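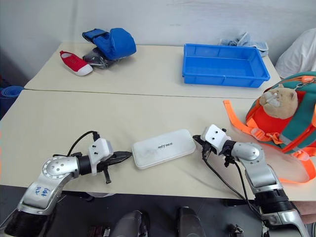
The Right One

I was late. Bus, rain, the badge thing at the gate that never reads first time. So I came in running with my coat half off and the night shift was already gone, only a sticky note on the monitor. ALL FINE. RIGHT SIDE A BIT SLOW.

A bit slow. I read that and hung up my coat.

You have to understand what August was like at Trirnetitz. Everybody good was on vacation. The air handling was out on our side of the building. Stastamley wanted 500 clean lifts of the white case by the end of the month, both arms, one hand at each end, up, over, down, and we were behind, and every morning there was a call where my supervisor said we were not behind.

The table was the way it always was. They wanted clutter. Real life, the client said, people have stuff. So we gave it stuff. The red shoe, the bag with the little animal head on it, the blue tray. The backpack was my daughters. She'd outgrown it and then the day I took it she hadn't outgrown it at all, she cried in the hall, and I told her the robot was only borrowing it. She asked me every night after that how the bear was. I said good. She asked did the robot pet it. I said the robot was very busy.

So. Coffee. Log in. Start.

First lift fine. Second, fine. The left arm is the one I trust, old B46, somebody before me wrote it on there in blue pen and it stuck as a name. The right one doesn't have a name. It came out of a crate from Kolev in the spring with a new wrist and it has always been a hair behind. You'd see the left close and then, a breath, the right close. Like someone who isn't sure of the words in church.

That morning the breath was longer.

I noticed. I want to say that. I wrote it in the log, 8:40, right side lagging, continuing. Continuing! I look at that word now.

Then the lift where it happened. Both hands on the case. Up. And the right one didn't stop going up when the left did, so the case tipped, slid, and smacked down on the table on its corner. Loud. No big deal, we drop things all day. I hit pause. The left froze. The right one froze too, I thought.

I walked around to the right side to pick the case up and square it.

This is the part I had to tell four times to four different people, and each time it got shorter.

I reached in. I didn't lock out. You're supposed to lock out, key in your pocket, twenty seconds out of your life, and I had done it every single time in my first month and then most times and then, well. Pause was pause. The light on the panel said paused. I reached in and got two fingers on the case and the right arm finished its move.

Not fast. People want it to have been fast. It just came over and down, calmly, the way it does, as if I'd asked for it. It had an old command still sitting in it and it had finally gotten around to it. I pulled my hand back and it missed the hand and got the sleeve. Closed on it. And then it went where it was going, which was out to the side, and I went too.

I remember saying stop. Out loud, to it, like to a dog. I remember thinking the red button is on the other side of the table. It was on the left. Of course it was on the left, the left was where we sat.

My hip hit the edge. The backpack was right there in front of my face, the bear, that dumb kind face, and the strap had gotten over the gripper somehow and was pulling along with me. I got my free hand on the strap, I don't know why, I wasn't saving myself, I was saving the bag. The sleeve tore. Lab coat, cheap seam, thank God for whoever orders the cheap ones.

I sat on the floor. The arm went back home and waited for the next one.
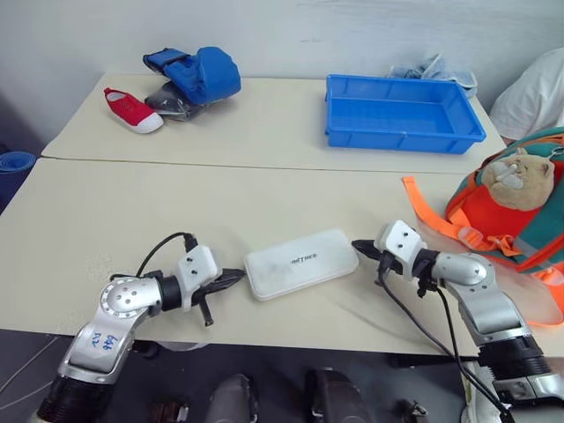
It took them two days to let us power it up again. My supervisor stood by with the stop button taped to his own palm more or less, and a man from Fumell, who write the software between the panel and the arms, sat on a stool with a laptop and didn't take his eyes off it. Shoe, tray, bag, case, all put back how they were. I had to tell them where. A little left. No, tilted. I was surprised how well I knew it.

They let me press pause. I didn't want to.

Left stopped. Right stopped. Again. Both stopped. Again, again. The Fumell man ran it 100 times and it was perfect for every one and I felt my face going hot, you know that feeling, when the car won't make the noise for the mechanic. My supervisor looked at me, not mean. Just tired. Are you sure it said paused, he said.

I said it said paused.

Could you have bumped resume. With your elbow say.

I said I didn't bump anything. Then I said I don't think I bumped anything. And I heard the difference and so did he.

Lunch. They went. I didn't. I sat with my arm in my lap, bruise on it by then the color of an eggplant, and I scrolled back through the logs. Not the Fumell ones, those were clean, those said what they were supposed to. The night shift ones. Our own ones, the text file everyone types in and no body reads.

RIGHT SIDE A BIT SLOW.
Right slow again after warm up.
R lagging, restarted, ok.
R moved after pause?? prob me. restarted ok
Right side slow.

Going back weeks. Different initials. Prob me. I read that line I don't know how many times. Somebody else had stood there at three in the morning with their heart going and decided it was prob them.

After warm up. That was the thing. We'd been testing it cold. It had been off two days and the run they did wasn't long enough to get anything going in there. So I turned it on myself, which I was not allowed to do, and stood well back with the button in my hand, and let it run. Through their lunch. Lift, over, down. Lift, over, down. No air handling, remember, the room like a mouth. Nearly 100 degrees by the wall. The left one closing and then, after a while, a breath, and the right one closing.

They came back in with their sandwiches still in paper. My supervisor started to say something and I put my hand up.

Watch, I said. I hit pause.

Left stopped. Light went on, paused.

The right one stopped too. Hung there. The Fumell man breathed out through his nose. One second, two. I counted, I had counted it that night in bed, over and over, how long did I take to walk around the table. Five. Six.

It moved.

Over and down and closed on nothing, right about where my wrist would be. Then out to the side. Then home.

Well, said the Fumell man. He put the sandwich down on the stool.

My supervisor didn't say anything. He went over and pulled the plug out of the wall, the actual plug, and stood there holding it.

There were forms after that. A cable inside the new wrist, or the buffer the cable talked to, Kolev said one and Fumell said the other and they were still saying it in letters when I left. Stastamley got its lifts from some other room. There's a second red button now, on the right. Somebody sent around a picture of it.

I found the initials, by the way. The prob me. New guy, gone already, contract ended in July. I got his number off the old rota and called from the parking lot with the engine running and he picked up with a kid yelling behind him, and I said you don't know me, I work on the arms. And he didn't say who is this or what do you want.

He said, did it do it again?

I took the backpack home that night. One strap all stretched out. She checked the bear over very carefully, under the kitchen light, both ears, and wanted to know if the robot was sad now, and I said go brush your teeth.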